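3.2 Single-serve condiments and table waste

The second part of the study looked at how portion size affects what is thrown away after a meal. Two cafeterias took part, Olline and Petersen. Both serve lunch to office staff and both offer condiments free of charge at a side counter. Olline uses pump dispensers and small paper cups. Petersen uses single-serve packets only.

Trays were collected at the return belt between 11:30 and 1:30 over 10 working days in December. At each site, 200 trays were sorted by hand. Food left on the plate was weighed separately from condiments. Packets were sorted into three groups: unopened, opened with contents remaining, and empty. A packet was treated as empty if no more than 4 percent of its net weight was left. Paper cups were weighed with their contents, and the weight of a clean cup was then subtracted. 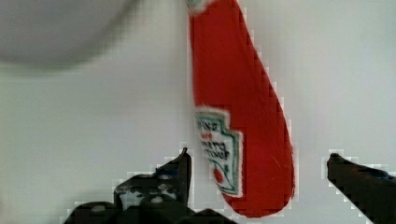 Figure 7. Red condiment packet with a rounded lower end.

Sauce waste per tray was higher at Olline, where diners often filled a cup and left much of it. At Petersen the waste was mostly packaging, along with packets that had been taken and never opened. Unopened packets were thrown out with the rest of the tray under the site's hygiene rules, so they were counted as food waste in our totals. This choice matters – if unopened packets are left out, the gap between the two sites becomes much wider.

Diners at Petersen tended to take several packets at once. Short interviews at the counter suggest that they did this to avoid a second trip. Few said they checked how much sauce one packet held before picking up more. Similar behavior was noted in our earlier work at the Asitz canteen, where the condiment counter was also far from the seating area.

We did not measure waste from filling the dispensers at Olline. Kitchen staff reported that some sauce is lost when the containers are changed and cleaned. The Bridard waste log, used at both sites, has no separate entry for this loss, and our figures for Olline should be read as a lower limit.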